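Countertop for a small rental kitchen: real marble or something that looks like it?

Forum: Kitchens and Surfaces
Started February 3, 2026

Hello everybody. I am preparing the kitchen of a small apartment in Plimstead which I will rent out from August. The counter must be replaced and I cannot decide about the material. I will write my questions below.

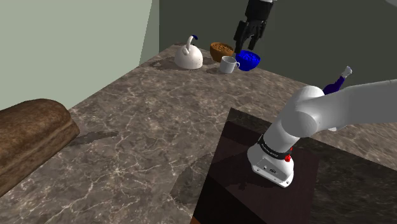
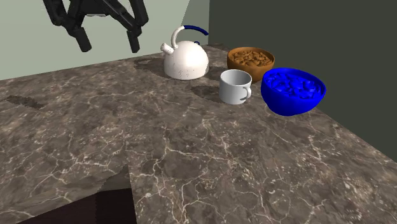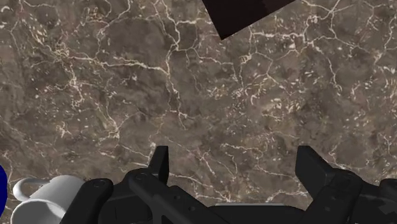

Posted by: ukach_tiles
Role: Member, small landlord

I like very much a marble with a lot of veins. My wife says that a tenant will destroy it in one winter. The counter is 765 mm deep, deeper than usual, and this makes everything more expensive. I have two offers. The first is real marble from Gilmartin, 1588 with cutting and delivery, but the sink hole is extra. The second is a laminate from Posell and it costs less than half of this.

My questions are these. Does real marble survive in a rented apartment if it is sealed well? Will a laminate look cheap beside white wall cabinets? And is it true that a busy pattern hides the stains, or does it only make the room restless?

Thank you for your patience with my English.

Reply from: drybrush
Go with the laminate. I have rented out two places for 13 years and I would never put marble in either of them. Lemon juice, vinegar, tomato, wine, all of these leave dull marks. Sealer helps with stains but it does nothing against acid. People mix up these two things all the time. A stain is color that goes into the stone. An etch is damage to the polish, and you can't wipe it away.

Reply from: stonefan_lo
I disagree with drybrush, at least partly. Ask for a honed finish in place of polished. Etch marks are still there, but you see them much less on a matte surface. My own counter is honed and we cook every day. It has marks, yes. After the first year I stopped looking for them.

Reply from: drybrush
Your own counter, exactly. You know what you did to it and you forgive yourself. When a tenant moves out and there is a ring beside the stove, you must discuss the deposit. I had this discussion once and it took longer than the tenancy felt.

Reply from: mapleside
About the pattern question. In the third picture the veins are very dense on a grayish brown ground, and I think crumbs and coffee drops would disappear on it. That is good and also bad. You wipe less often because you do not see anything. My mother-in-law has a speckled counter and when you put your hand on it, it is always a bit sticky.

For a small kitchen I would choose bigger, calmer veins. But this is taste.

Reply from: ukach_tiles
Thank you all. Mapleside, the kitchen has one window and it is facing north, so I was afraid that a calm dark stone would look like a hole. That is why I wanted the white veins. Drybrush, I did not know the difference between stain and etch, I believed that the sealer protects from everything. The seller did not mention it.

What about the joint? The counter turns a corner and both offers have a seam there.

Reply from: stonefan_lo
With stone, ask them to show you on the slab where they will cut, before they cut. With a pattern like this the veins will not meet at the corner if they just take the next piece. Some shops ask extra for matching. Is it included in the 1588?

Reply from: ukach_tiles
I looked again in the paper. It is not written.

Reply from: benchheight
Seams are where laminate dies, by the way. Water goes in, the board swells, and you have a little hill forever. If you take laminate, put the seam far from the sink and ask for a good sealing of the cut edges, also inside the sink hole. Our fitter skipped the sink hole and we paid for a new top.

Also nobody asked about quartz. It costs more than laminate, but there is no acid problem like with marble. You should not put a hot pan on it.

Reply from: drybrush
You should not put a hot pan on laminate either. Leave a trivet in the apartment, and a cutting board too.

Reply from: mapleside
Get samples before you pay anybody. I asked for a 100 mm square and it was useless for a veined pattern, it showed one vein and a half. Ask for the biggest piece they have and leave it in the kitchen for a few days, with the evening lamp also.

Reply from: ukach_tiles
I called Posell today. They lend a large sample for one week against a small deposit. I also asked Gilmartin about the matching of veins and they will send a new price. I will write here when I have both.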